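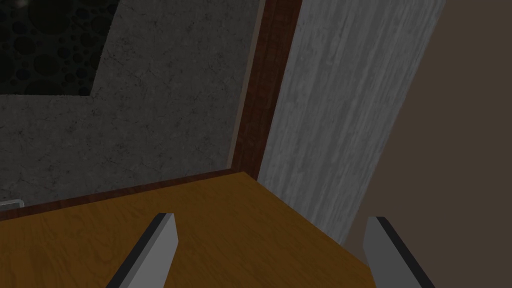

Wrist view in simulation, gripper open over the tabletop.

Wednesday, November 11, 2020

The Kvaran grasping study has reached the point at which results may be reported. The question was a narrow one: does changing the surface textures in simulation help a policy that sees only through the wrist camera? Two policies were trained on 4,000 simulated episodes each, one with fixed textures and one with textures drawn anew for every episode. Both were then tested on 129 object placements that neither had met in training.

The policy trained on varied textures failed on 19 placements. The fixed-texture policy did worse, and most of its errors came in the approach – the fingers closed too early when the background was unfamiliar. Object shapes were kept coarse throughout to save computing time. The effect of finer meshes has not been measured.
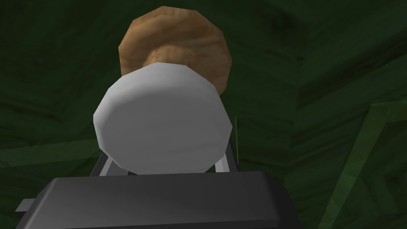 Leif Riis wrote after reading the draft that a single training seed per policy is too few to support a claim of this kind, and that he would want the spread across seeds before he believed the gap. The point is accepted. Training with seven seeds per policy is now under way at Atstead, and the full table will be posted in February, together with the texture settings.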